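Sourcing notebook, July. Flatmont job, supplier comparison, continued from the page with the coffee ring.

Morning. Re-read the landed cost sheet for the moulded hinge caps. Litau quoted the lower unit price by a comfortable margin, which made everyone cheerful until I added the things Litau left out: inner cartons, export packing, the trucking leg to Drestovport, and a line called "documentation" that was blank in the first quote and not at all blank in the second. Esteban looks dear on page one and has nothing hiding on page two. Gap between them is now thin enough to be lost in one bad month of exchange rates.

Note to self: stop circulating spreadsheets before the freight tab is filled in. People fall in love with the first number.

Terms as they stand:
Litau: 30 per cent deposit, balance before loading. Tooling ours on paper, kept at their plant.
Esteban: 30 per cent deposit, balance 90 days after bill of lading. Tooling theirs unless we buy it out.

The 90 days is worth real money to us and I want it in the comparison as a cost line. At present it's a remark in the margin, in pencil, with a smiley face I don't remember drawing.
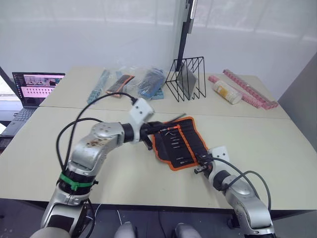

Tool roll on the bench, both arms on it.

10:40. Call with Litau. Asked again about minimum order. Last time it was flexible. Today it is flexible upward. They'll run a short batch if we pay the changeover, and the changeover fee is suspiciously close to the cost of the parts we'd be avoiding. Asked for it in writing. Was told "of course" in the tone that means after lunch, some lunch.

Also asked who makes the resin colour match. Subcontractor, name not offered. Put a question mark beside it and another beside the question mark. 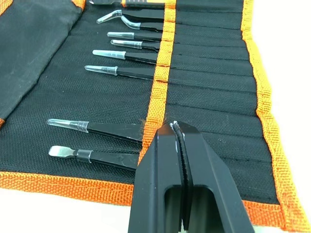

Sample check, first articles

Both suppliers sent 100 pieces. Litau's came in one bag, Esteban's in trays with a packing slip that matched the contents, a novelty in this office.

Colour: Litau a shade greener than the master chip under the lightbox, fine by the window. The customer will look at it by neither, but their buyer owns a lightbox too.
Fit: Esteban's snapped on cleanly. Litau had 2 with flash along the parting line, and both could be pushed home with a thumb and some language.
Marking: Litau's mould date wheel isn't set. Sent photos, asked them to fix it before the next shots.

Not rejecting Litau on this. First articles are supposed to be where the embarrassing stuff turns up. I do want a corrected set before we release the deposit, and I've said so in an email short enough that it can't be misread. 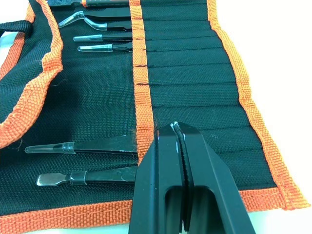 Freight. Drestovport sailings are fortnightly for the size we need, so missing a cut-off costs us two weeks and a fresh round of storage charges. Flatmont's programme has no slack in it for that. Their programme has no slack in it for anything, as far as I can see, and was apparently drawn up by somebody who has never met a boat.

Asked the forwarder to price a shared container against a full one at our forecast volume. Break-even depends on whether Flatmont takes the second size of cap. They've been "leaning yes" since the wet weather. 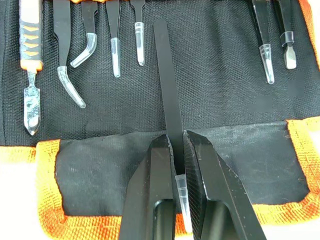 Splitting the order keeps coming up. Esteban for the launch quantity, Litau for repeats once the date wheel and the flash are sorted. Drawback is two sets of tooling, and our margin doesn't stretch to two of anything. Could ask Esteban what the buy-out figure is and whether the mould would even fit Litau's presses. Didn't ask that this morning and should have.

15:20. Changeover fee arrived from Litau in writing. It has grown.

To do:
Get the tooling buy-out price from Esteban, plus press size and mould drawings.
Add payment terms to the landed cost sheet as a proper line.
Corrected samples from Litau, date wheel set.
Chase Flatmont on the second size.
Rub out smiley face.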